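Hevetach Recreation District
Interscholastic and Youth Basketball Program
Progress Report to the Dalisay Fund, Reporting Period 2
March 19, 2018

Summary

The grant supports three work items: replacement of the scoring and timing equipment at the Hevetach gymnasium, an expanded winter schedule for the girls' and boys' divisions, and training for game officials and table crews. At the close of this period the first item is complete except for one cable run, the second is complete, and the third is behind schedule. No change to the total award is requested. One transfer between budget lines is requested in Section 5.

1. Season schedule

The winter season opened in December with 9 teams in the combined divisions, as planned in the application. The schedule called for 54 games. All 54 were played, although four were moved from their original dates. Two of the moves were caused by road closures on the pass between Hevetach and Arko, and two by a heating failure in the Arko gymnasium. The make-up games were placed on weeknights, which put the girls' and boys' games back to back on one floor and required the table crew to work both.

The doubleheader format had been tried on a small scale in the previous period. It holds up well when the first game ends in regulation. When it goes to overtime, the warm-up for the second game is shortened, and visiting coaches objected to this on two occasions. For next season the interval between scheduled starts will be lengthened by fifteen minutes. This adds to the custodial hours on doubleheader nights and is reflected in the revised projection.

The season-ending tournament used a double-elimination bracket. The girls' division finished on the published dates. The boys' division needed the extra game and finished one day later, within the reserve date held in the rental agreement.

2. Equipment

The old scoreboard was removed and the replacement installed before the first home game. The shot clocks were mounted above both backboards and tested with the main console. The console, the horn and the backboard lights now run from a single control at the scorer's table. Under the old arrangement the horn had its own switch and was sometimes sounded late.

One item is open. The cable from the console to the north shot clock crosses the floor at the baseline under a rubber cover. The permanent run through the wall was not possible during the season, as the contractor needed the gymnasium closed for two full days. The work has been scheduled for the spring shutdown.

Practice balls, pinnies and floor tape were purchased from the supplies line. Three balls from the first delivery failed to hold pressure and were replaced by the supplier at no charge. Inventory is now taken at the end of each month. Small items are stored by division, and the storage list is kept at the scorer's table with the game books.

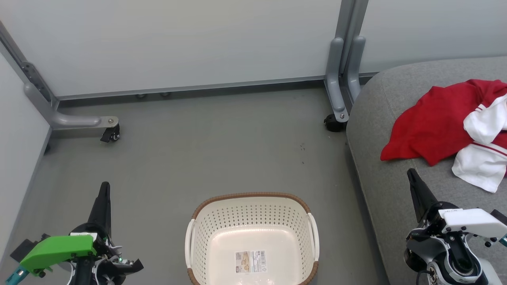
Perforated plastic basket with two handles and a braided-look rim.

3. Officials and table crews

The application set a target of 19 newly certified officials by the end of the grant. The count at the end of this period is 11. Enrollment in the fall clinic was sufficient, but the floor evaluation portion requires each candidate to work a set number of quarters under observation, and the schedule did not provide enough observed games in the lower divisions. Five candidates have passed the written portion and are waiting on evaluation. If all five complete it in the spring league, the count will be 16.

To close the remaining gap, a second clinic will be held at Arko, where no clinic has been offered before. The Arko site draws from a separate group of candidates, most of whom could not make the drive to Hevetach on weeknights. The curriculum will be the same. Two changes have been made to the order of instruction: foul reporting mechanics now come before court coverage, and the session on the block and charge call has been split across two evenings.

Table crew training went better than projected. Every home game had a certified timer and a certified scorer. Scorebook errors that required correction after the final horn fell from seven in the previous winter to two in this one. Both of this winter's errors involved team fouls carried over incorrectly at halftime. The halftime check is now a separate line on the crew sheet, initialed by both the timer and the scorer.

4. Broadcast and results reporting

Audio coverage of home games was carried through Vavutel under the existing agreement. The agreement covers the full home schedule in both divisions, with coverage beginning 20 minutes before the first tip. The audio line failed during one girls' game in the second quarter and was restored before halftime. The fault was traced to a connector at the press table, which has been replaced.

Final scores were to be posted within one hour of the end of each game. This was met for all home games. For away games, results depended on the host site, and several were posted the following morning. A shared form has now been sent to all host sites. It asks for the score by quarter, team fouls and individual scoring, and can be filled in from a phone.

Attendance was recorded at the door for home games only. Weeknight doubleheaders drew better than single games on the same nights of the week, and the difference was larger in the girls' division. The count does not separate persons who stayed for one game from persons who stayed for both, so it should be read with caution. A hand stamp will be used next season to allow a second count at the start of the later game. 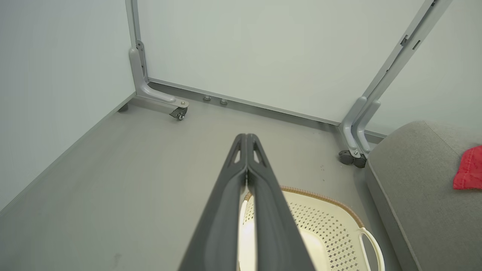 Photo: Hevetach Recreation District

5. Budget

Spending to date is within the approved total. The equipment line is underspent by the amount held for the wall cable. The travel line is overspent as a result of the four rescheduled games, three of which required a second bus. The supplies line is on target.

The District requests approval to move the unspent balance of the printing line to the travel line. Printed programs were discontinued after the first month of play, when rosters were changing too often for the programs to be accurate, and a single roster sheet was posted at the door instead. The transfer would cover the travel overrun in full — no new funds are needed.

Officials' fees were paid at the rates in the application. The neighboring leagues have raised their rates for varsity-level games, and the District expects to be asked to match them next winter. An estimate will be included in the next report.

6. Work planned for the next period

Complete the wall run for the north shot clock and remove the floor cover.
Finish floor evaluations for the five waiting candidates during the spring league.
Hold the Arko clinic, with the written portion given on the last evening.
Set the winter schedule with the longer interval on doubleheader nights.
Confirm reserve dates with both gymnasiums before the rental agreements are signed.
Test the shared results form with all host sites.

7. Risks

The main risk to the officials target is the size of the spring league. It has six teams registered at present, and two of them have not confirmed. With four teams there would be enough observed quarters for three of the five candidates, and the other two would carry over to the fall. The District would then ask that the target date for this item be extended to December. A decision on whether to make that request will be sent to the Fund when spring registration closes.

The road between Hevetach and Arko remains a scheduling risk in any winter. The draft schedule places the Arko games early and late in the season and keeps the middle weeks for games in town.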